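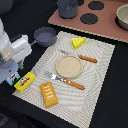 A place set for one: plate, knife and fork on the cream mat, with cheese and an iced pastry for company.

Notes from the Play Kitchen
By Nigel Oakley
March

When I started setting out pretend meals for the children at Arden, I did what I suspect most grown-ups do and brought out everything we owned. All of it went on the table in one great heap, the fruit and the eggs and the little saucepans, and then I stood back feeling very generous and waited for the cooking to begin. What I got was a lot of tipping things onto the floor. Very cheerful tipping, I should say, but no dinner.

These days I start with a placemat. It is a humble sort of thing to build a newsletter item on, I know, but bear with me, because the placemat has done more for our mealtime play than any of the fancier pieces in the cupboard. Put a mat down in front of a four-year-old and she seems to understand that something is going to be served. The plate goes in the middle, the knife and fork go on either side, and already you have a customer and a cook (and quite often an argument over who gets to be which, but that is part of it too).

I like a mat with a bit of texture. The pale one we use has a wavy, ripply pattern that small fingers love to trace while they wait for their order, and it shows up beautifully on a dark table. A plain dark cloth underneath is well worth having if your tabletop is a busy one. Ours came out of my own linen drawer, and I have not missed it once.

The food itself I now bring out a little at a time. I keep 49 pieces in the big tin, and for a long while I was proud of that number, but a handful is plenty for one sitting. My habit is to pick things that could turn into a meal if you squint. Cheese is always the first to be asked for. I think it's the holes. A wedge of yellow cheese with holes in it looks like cheese from a storybook, and children who won't go near the real thing will slice the pretend one all afternoon. The pastry comes a close second, thanks to its white icing, and it has been served to me as breakfast, as a birthday cake and on one occasion as a fish.

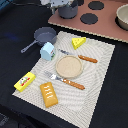 Breakfast is the meal I would suggest if you are trying this at home for the first time. Every child knows how it goes, and there is usually some talking to be done over it: who wants what, who is late, who has already had two helpings. It helps to have something to cook in and something to pour, so the gray frying pan sits up at the corner of the mat with the little blue milk carton right beside it, and the butter goes down near the pastry where the cook can reach it. Then I ask for my breakfast and keep quiet, and that second part took me a good many years to learn!

Clearing up can be part of the game as well. We wash the plate in a dry bowl, we put the butter "back in the fridge" (a shoebox at the moment) and the mat gets a shake over the floor for crumbs that were never there. One of our Haworth families tells me they do the same at home now, and that the real mats have started getting shaken too, with rather more to show for it.

If you have a spare placemat in a drawer, or an odd pan or carton from a set that has long since lost its other pieces, the box by the door at Indside is open every morning until 11. Mismatched is perfectly fine with us.

3 comments

Gran of two: We tried the breakfast one with the mat and it kept mine busy right through until lunch. I was charged 70 dollars for toast.

M.J.: Do you find the ridged mats hard to keep clean? Mine seems to collect everything.

Nigel Oakley: M.J., a soft nail brush and warm soapy water, then flat on a towel to dry. Don't hang it over a rail, mine came back with a crease I never got out.

You are receiving the Zellelgate newsletter because you signed up on our website. Update your preferences or unsubscribe at any time.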